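The chalk is back on the pub wall

On a wet evening in December, the back room of the Drandton Arms has thirteen people in it and one blackboard, and every one of them is looking at the blackboard. It lists the evening's songs in order. Somebody has spelt "Wassail" three different ways. Then a woman in a yellow cardigan hums a low note, the room breathes in, and I get goosebumps right up to my ears.

I had come to hear village carols, the local sort that never made it into the hymn books, and I ended up hooked on the whole business of singing in pubs. It's loud, it's friendly and it costs the price of a drink. You don't audition. You stand where there's a gap, try to pick up the tune from whoever is next to you, and by the third verse you're bellowing along as if you'd known it since school.

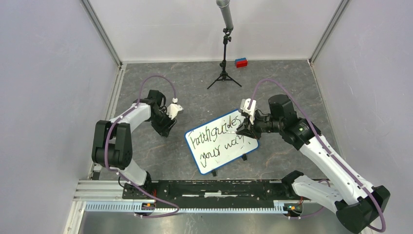
The woman in the cardigan was Itziar Peñalver, and she has been leading the singing at Drandton for six winters. She grew up in a house where people sang while they washed up, and she was puzzled, when she moved here, to find how shy everyone was. "They would all tell me they couldn't sing," she says. "Then the football came on and they sang for two hours!"

Her way round the shyness is to teach by ear. She sings a line, the room sings it back, and she goes on to the next. There are word sheets for those who want them, but the tunes live in people's heads, which means they shift a little from one winter to the next. The basses at Drandton have a slide down in "The Miller's Frost" that isn't written anywhere. The pub at Bredari, over the hill, sings the same carol without it, and both sides are quite sure they have it right.

It was Bredari that sent me to Consuelo Ibarra. She spent years collecting these songs from kitchens, chapels and the corners of bars, and her songbook, which came out on 1 Oct 2022, has 152 of them in it. I'd expected something dusty. It's a joy! Each tune comes with a few lines on who sang it and what they did for a living, and there are pages where she gives two endings because two cousins wouldn't agree.
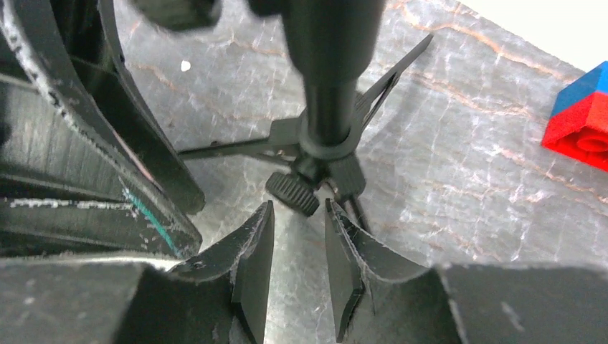 Small black tripod on a grey, marble-patterned surface.

Ibarra's favourite is a short one called "Edia's Lantern", which she heard from a retired bus driver who had it from his aunt. It has only four lines, and the last is held for as long as the room can manage. She sang it to me across her kitchen table, tapping the beat with a teaspoon, and I've had it in my head ever since (on the train, in the shower, once in the middle of a dentist's appointment).

What I love about her book is how little it fusses. The chords are there if you have a guitar, and the harmonies are set out in plain type for anyone who reads music. If you don't, she suggests finding one steady singer and standing next to them. I tried it at Bredari, beside a man with a voice like a tractor in a good mood, and it worked a treat.

The oldest song she found comes from a notebook kept by the Garrido family, who ran the bakery at the bottom of the hill. The notebook is mostly orders for bread. Between the orders, in the same brown ink, are the words to nine carols, with little marks over some of the words that baffled Ibarra for months. She tried them as notes and got a horrible noise. She tried them as breaths and the whole thing fell into place. 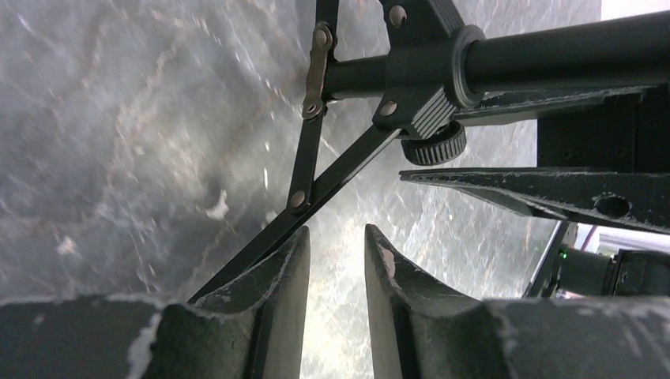 Singing from those marks is harder than it sounds, because they make you carry on past the end of the line where you'd naturally stop. Peñalver had the Drandton singers try one while I was there. The first go fell apart in giggles. On the second, half the room ran out of air. The third was so good that the man behind the bar stopped pulling a pint to listen, and there was a little silence afterwards before the talking started up again.

There are no rules about who can start a song, either. At Drandton the blackboard is only a rough plan, and anyone may call out for a favourite between numbers. A boy who had come in with his gran asked for the one about the fox, got it, and asked for it again straight away. He got it again, too - with barking.

If you fancy a go yourself, the carol season is the easiest time to begin, as the rooms are full and you can hide in the noise. Go early, stand near the middle and don't worry about the verses until you've got the chorus.

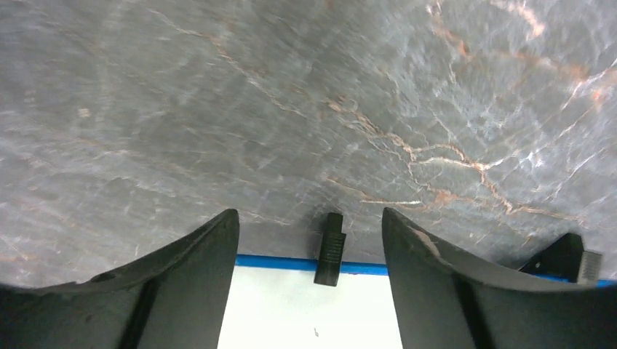
Do I need to be able to read music to join in?

Most of the singers I met can't read a note. The tunes are taught a line at a time or picked up from the people around you, and a word sheet is usually lying on a table somewhere if you get stuck.

Both pubs keep singing after Christmas, when the carols give way to drinking songs and the odd sea shanty. Peñalver has promised to teach me the bass slide, though I'm nowhere near a bass, and Ibarra is already gathering songs for a second book. She'd like to hear from anyone whose family has an odd version of something. Mine, I've discovered, has a very rude one about a goose, and I've posted it to her with my mum's permission.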